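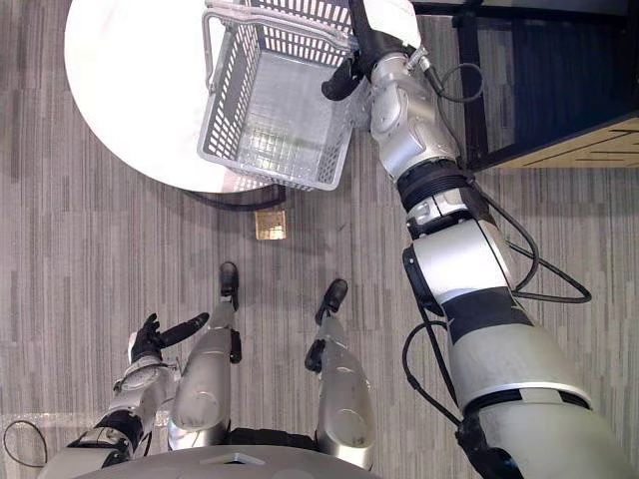
I've been meaning to write up the Catitell hanging rail for ages, and now that our second show is up on it I've got no excuse. Catitell make picture rails and wires for people like me who put up exhibitions in rooms that weren't built for them (in my case the upstairs of an old seed merchant's). Everything for a whole wall fits in one grey plastic shopping basket, the sort with slotted sides and a handle, and I can carry it up two flights with a spirit level under my other arm. Before this it was masonry hooks, filler, touch-up paint and a lot of swearing!

The kit I bought cost £363 and covers our long wall and the short one by the stairs. You screw the rail up once, just under the ceiling, then the wires slot in wherever you fancy and slide along. A little hook grips each wire and you nudge it up or down until the picture sits right. I had Verna Alcantara's big woodcuts straight in an afternoon, and then she changed her mind about the order, and we swapped the lot before the kettle boiled. Well, nearly.

The hooks are the best bit. They stay put, even with Dagný Østergaard's framed charts, which weigh as much as a small child. Last October we hung 40 of Daiane Aguiar's postcards in pairs and the wires did look fussy with work that small. For anything under A4 I'd go back to pins, or a shelf.

Now the grumbles. The end caps are horrid. They're shiny white, they ping off when you brush past with a ladder, and one has gone down behind the radiator and will be there when the building falls down. The instructions are a single folded sheet with drawings so tiny I had to photograph them and zoom in. And the screws supplied are no use in old plaster, so buy your own before you start.

I did try the Jatau rail at Beverley Pirihi's place first. It's slimmer and prettier, I'll give it that, but you need an Allen key for every single hook and I'd lost mine by lunchtime. Bjarke Mogensen swears by the Arora one and keeps telling me so. It only comes in black, and our walls are cream.

Would I buy it again? Yes, and I'm pricing up the back room now. Four stars, and they can have the fifth when they sort out those end caps. If anybody has found some that fit from another maker, please leave me a comment!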